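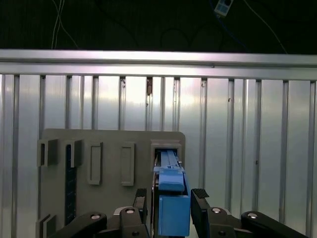
Blue part with its bar in the square opening, gray board, aluminum wall behind.

From: Bríd Moriarty
To: bundel-fixtures list
Date: June 10, 2026
Subject: Re: square opening, gray board, revised clearance

Jérémie Jacquet wrote:

> The drawing for the Rolell board gives 12 mm for the square opening and
> says nothing about the corners. The bar on the blue part is also drawn
> at 12 mm. Either one of the two is a nominal size or the bar should not
> go in. Can someone measure both before I release the drawing? I would
> also like to know if the seam under the cap matters for the insertion
> depth. If it does, the depth has to be dimensioned from the block and
> the cap height becomes a reference dimension only.
>
> Jérémie

Measured both. The opening is 12.3 mm across the flats in both directions, the bar is 11.9 mm. That leaves 0.4 mm in total, a bit generous for locating but fine for a part that gets taken out and put back all day. The 12 on the drawing is nominal in both places. Please put the real sizes in with tolerances, and add a note for the corners. The opening has a small internal radius from the cutter and the bar has a chamfer that clears it. If someone prints a bar with sharp corners it will bind on the radius well before it binds on the flats.

On the seam: it does not matter for depth. The cap and the block are glued, and the glue line adds less than 0.1 mm. I would still dimension from the top of the cap, where the bar starts, and leave the block out of it. The block is only there to be held. Its length is 52 mm on the current version and Zakaria has asked for it to be longer, so any depth taken from the far end will need to be redone.

The bar is long for its width, so angle matters more than position. With 0.4 mm of play the part can lean slightly in the opening. I checked this with the board upright in front of the ribbed aluminum wall and again with the board flat on the bench. The lean is the same in both cases. A tighter opening would reduce it – so would a thicker board, and I prefer the thicker board because it leaves the entry alone.

Two other points for the drawing:

The distance from the opening to the nearest edge of the board is shown as 67 mm on sheet 1 and 92 mm on sheet 2. Sheet 1 is correct. Sheet 2 was carried over from the Lovitz board.

The material field for the blue part just says "plastic". Please fill in the grade, or we will get whatever is on the shelf when the July batch is made.

I have not checked the board for flatness.

Bríd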